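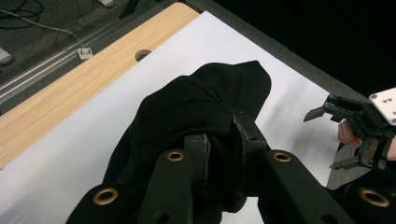 Wiping Station Tips for Shops That Have Added Grippers

We put grippers on the cloth work at Olaniyan last June. Most of what follows came from the people on the bench, mainly Huia Sheehan and Digby McPhee.

Paper and cloth

Cover the table with white paper before handling black cloths. Lint and threads show up right away, and you can lift the whole sheet off at the end of a run. Tape two corners only. With four taped, the paper tears when a finger catches it.

Leave the cloth bunched up. A flat cloth is hard for a gripper to pick up, and pressing harder scratches the table. Pinch up a fold in the middle and close on that.

Wash new cloths twice, without softener. Softener leaves a film and the fingers slip.

Grippers

Wipe the finger tips at every break with a damp rag, then a dry one. Check the screws after 300 picks. Snug is enough in plastic. If a finger edge feels rough, sand it lightly or it will pull threads.

Hand-held grippers get heavy by mid-morning. Swap hands, or swap jobs with the person next to you. We change over every 29 minutes, which suited Huia's wrist and annoyed everyone else for a week.

Keep power cords off the walkway. Run them along the wall and unplug at the plug end.

What changed for the crew

Folding and sorting used to take four of us all morning. It now takes two, and the other two do inspection and mending. No one lost hours. Inspection is harder on the eyes, so ask for a better lamp before you start. Ours came late.

Write down who clears a jam. We had three people reaching in at once. Now it is whoever is on the left side, and the others keep their hands back.

Spare finger pads are in drawer 4, under the old gloves.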